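Open day at Wirasholm, and the woodwork room I didn't want to leave

I nearly skipped this one. It was drizzling, the bus from the harbour was late, and the flyer only said "workshops and studios, all welcome". But a friend had been in April and wouldn't stop talking about the benches, so off I went with $5 for coffee and no real plan.

The ground floor is mostly textiles (lovely colours, far too many people). I had a quick look, bought a felt coaster I don't need, and headed up the stairs to the rooms Hallgrímsson fitted out when the old building was done over. It smelled of sawdust and floor wax up there, my favourite smell in the world!
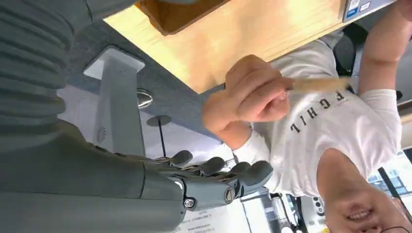

I'm a sucker for pale timber, and that was my weakness all afternoon. The rooms upstairs lean on it heavily, and they've had the sense to leave the grain showing instead of drowning it in varnish. The blond panel there is a good one, and I like it next to the blue-grey fabric, a pairing I'd happily steal for my own hallway. Everyone was in a cheerful mood too, like the grinning one in the LIGHT T-shirt with a thin wooden stick in one fist.

Oddur Kvaran gave the talk at 2, and he was a treat, all grey jumper and strong opinions about glue. He reckons most people sand too early and stop too soon, and I've been guilty of both. I asked where they get their offcuts and he wrote down the name of a yard for me, which I've already lost.

Coffee was decent, the cardamom buns were better. If you go, take the 272 bus and wear shoes you don't mind getting dusty.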